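The Grip That Wouldn't Report
A run of damaged processors at a computer refurbishing shop led back to a two-finger gripper and one number nobody had looked at since setup.

The first bad board came through in February. It was an ordinary office desktop, taken apart and rebuilt by the robot cell at Pruvier, a company that refurbishes retired office computers and sells them on to schools. The machine would not start. A technician swapped the memory, then the power supply, then took out the processor and put it under a magnifier. One corner of the green substrate had a hairline crack.

Cracked processors happen, and the part went into the scrap bin with a note. Over the next weeks more of them turned up, always with damage on the same side. By the time Hilkka Laaksonen stopped the cell, the shop had begun to suspect the supplier of the used machines, a broker called Liyanage, and had written the broker a fairly sharp letter.

The letter had to be taken back. The damage was being done in the shop.

Pruvier's cell works on towers laid on their sides on a slotted aluminum table, with the panel off. The gripper reaches into the case for small parts and sets them in gray 3D-printed holders next to the tower. Memory modules are easy. They are long, they stand up straight in their slots, and they tolerate a little squeezing. A processor is another matter. It has to be held by its edges, and the edges are thin.

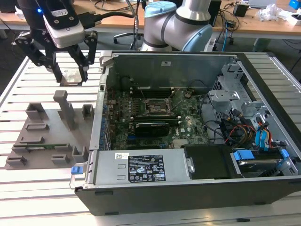

Musyoka Gachanja had argued from the start that the force setting was too high for anything but memory. He put it in an email during the first month of setup and got an answer saying it would be reviewed once the cycle times were stable. The cycle times became stable. The review did not take place.

Part of the trouble was how the gripper reported its own work. The controller software, sold under the name Ivero, sends a message at the end of each grip saying whether the fingers met resistance. It does not say how much. If the fingers closed on a processor that was sitting slightly crooked, one finger touched first and pushed until the other arrived. The log showed a good grip in every case. The shop went back through 666 of those entries and found no errors in any of them.

The force value had been entered during commissioning and copied from the memory routine to the processor routine. On a memory module it did no harm. On a processor held square it did no harm either, which is why most of them survived. The parts that failed were the crooked ones, and what made them crooked was old thermal paste. A cooler that has been on for years can tug the processor a little as it comes off, and the next step in the program assumed that the part had not moved.

Finding this took almost two weeks. The staff ran the cell at low speed and watched the view from the camera at the gripper, one pick at a time. They stopped the arm with the processor in the air and checked how it sat between the fingers. Most of the picks looked fine. The ones that mattered were off by so little that people disagreed about whether they were off at all, and in the end they settled it with a feeler gauge.

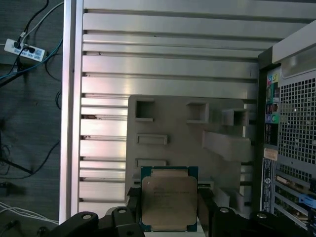
Dilruba Munshi thinks the shop got off lightly. A cracked processor fails on the test bench, she says, and the ones that worry her are the parts that were squeezed, passed the test and went out the door. She would have recalled the whole batch.

Pruvier did not recall the batch. It wrote to the schools that had bought the machines, offered a free replacement for any that failed, and lengthened the warranty. So far 2 machines have come back. One had a dead hard drive. The other had a processor fault that may or may not have had anything to do with the gripper.

The changes in the cell are small. Each type of part now has its own force value, and the program will not run if one is missing. Before the fingers close on a processor, the arm pauses for a picture, and if the part is turned past a set limit the job goes to a person. The pause adds a few seconds to each tower. The scrap bin is now emptied and sorted by type of damage, a job that used to be skipped.

Liyanage accepted the apology and still supplies the shop. The next load of towers is due in the morning, and the processor routine will run at half speed until it is done.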